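Lids Are the Part That Matters

By Branwen Meredith
29 July 2023

Most advice on small kitchens treats the lid as an accessory. Capacity is given first, then footprint, then wattage if there is a plug, and the lid appears somewhere near the color options. I think this order is wrong. In a kitchen where the same table is used for preparing food, eating and sorting the mail, the lid determines how often an object gets used and how much surface it needs while it is being used. The body of the object decides very little that a tape measure couldn't tell you in the shop.

My position is simple. A lid should stay attached to what it covers, it should hold its open position without help, and its top should not be treated as a shelf. I will take these in a different order, because the last one causes the most argument in my own house.

The kitchen I have in mind while writing is a rented one in Mondholm, with one usable table and a run of counter too shallow for anything deeper than a toaster. Everything with a lid ends up on the table at some point in the day. That is a reasonable test. A lid that works on a deep counter with a wall behind it may be a nuisance on a table with people on all sides.
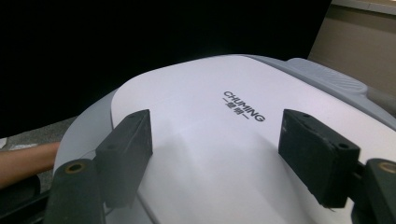 Kitchen & Table

Tabletop cookers with a domed lid are a good place to start, as the curve of the lid is often listed as a drawback. Buyers complain that nothing can be stacked on it. Britt-Marie Viklund, who kept the equipment list for a shared kitchen in Pirnimville, used to mark down every appliance with a curved top for this reason, and she told me she would still do so. Her argument was that a flat lid returns its footprint to the room when the cooking is over.

I disagree. A flat lid does return its footprint, and the footprint is then spent. Within a week it is holding a cutting board, a bag of onions and the instructions for something else. Using the appliance now involves clearing it first, and a tool that has to be cleared before use is used less. A smooth, gently curved panel sheds this kind of clutter at the cost of some storage that was never really storage. It is also easy to wipe. A broad panel in a matte off-white finish with rounded corners has few places for grease to collect, apart from the line where it meets the rim, and that line can be cleaned with a folded cloth.

The handle deserves more attention than the panel. A handle with fine ridges gives a better hold than a polished one when the fingers are damp, and the ridges hold flour and fat, so they need a brush. I consider this a fair exchange. What I would not accept is a handle placed so that the wrist passes over the opening as the lid goes up. On any appliance that heats, the steam leaves at the front edge first. Check this in the shop by lifting the lid slowly and noting where the forearm is at the halfway point.

Clearance is the other figure to take down. An open lid needs room above and often behind. Measure from the table to the underside of whatever hangs over it, then measure the appliance fully open, and leave a margin. The published dimensions are nearly always for the closed state, a habit I would like to see end. I have returned one cooker over this. It fit its place exactly and could not be opened there.
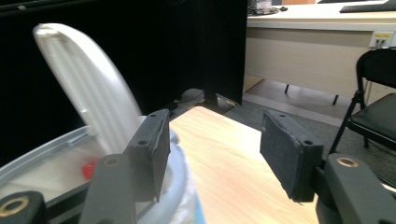 Waste & Sorting

Bins make the case for attachment more clearly than cookers do. A lid that stands up from the rim is out of the way and still accounted for. It takes no table space, and its inner face, which is rarely clean, touches nothing. A loose bin lid has to be put down somewhere. It is put down face up, which is awkward with a curved lid, or face down, which transfers the contents of the inner face to the table.

A round bin on a table is itself a disputed object. Enikő Tóth holds that waste belongs on the floor or under the sink and that raising it to table height is a lapse. For a large kitchen I would agree with her. For peeling, trimming and opening packets at a single table, a small lidded bin within reach saves the walk and the drips. The condition is that it be lined and that it be emptied when the job is finished. Left until evening, it becomes a floor bin that happens to be on the table.

Liners interact with lids in ways that manufacturers seem not to test. If the liner is folded over the rim, it sits exactly where the lid needs to close. A thick fold can keep the lid from seating properly, and a thin liner pulled tight tends to slip into the bin under the first heavy item. I use a liner slightly larger than the bin, fold it once, and press the fold down below the closing line. Creases on the inside are harmless. Creases at the rim are the ones to smooth out.

Ridges on the inner face of a lid are a mixed matter. They stiffen a thin molding, which is presumably why they are so common, and they lengthen the cleaning. Long parallel ridges can at least be brushed in one direction. A grid of short ribs cannot, and I would reject a bin on that basis alone. Washing up to 200 corners with the tip of a cloth is poor use of an evening.

The same reasoning applies to catches. A small notch or raised piece at the rim is useful if a single finger can work it. If it needs two hands, one of them has to put down the peelings first, and the bin will then be left open all day. At that stage the lid might as well have been omitted.

The largest category remains, and it is the one where my rule meets its strongest objection. Plastic storage containers are usually sold with loose lids, and the loose lid has real advantages. It goes flat into a drawer. It can be scalded separately. When it cracks, a replacement may be available, whereas a broken attached lid generally means a new container. Bleddyn Prosser put all of this to me in February, at some length, over a drawer of his own in which 4 lids fitted 3 containers.

I concede the point about washing. I do not concede the drawer. The time lost to matching lids is small on any one day, but it falls at the worst moment, with food in one hand. A container whose lid stays with it can be picked up and put away by anyone in the household, including people who were not present when the system was explained.

Where a loose lid cannot be avoided, three features make it tolerable. A raised rim around the top lets the fingers find an edge. A tab at the side shows where to begin lifting. A slightly recessed center panel gives a place for a strip of tape with the date, which otherwise migrates to the body and is hidden by the next container. Frosted walls are preferable to opaque ones, in my view, even though they blur the contents. Knowing that a container is half full answers most of the questions one brings to a cupboard.
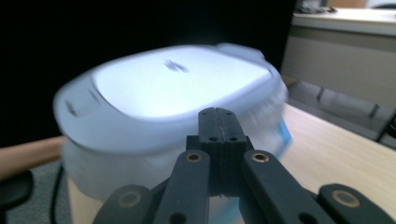 Raised rim, recessed center panel, tab at the left. Frosted body.

Labels should be left on or taken off completely. A half-removed label catches dust along its torn edge and has to be scrubbed every time. I leave them on when the container still holds what it came with and soak them off when it does not. Catrin Foulkes leaves them on in every case and writes over them, and after two years of looking for rice in a container that says something else, she is the only person who can cook in her kitchen.

As for the table, I would keep one end of it clear at all times, whatever the lids are doing at the other. An open lid extends the working size of an object, and two open lids side by side will usually collide. Place the tallest one at the far end with its open lid facing away from the chairs, the bin next to the hand that does the throwing, and the storage containers wherever there is room, closed.

Filed under: Kitchen, Storage, Opinion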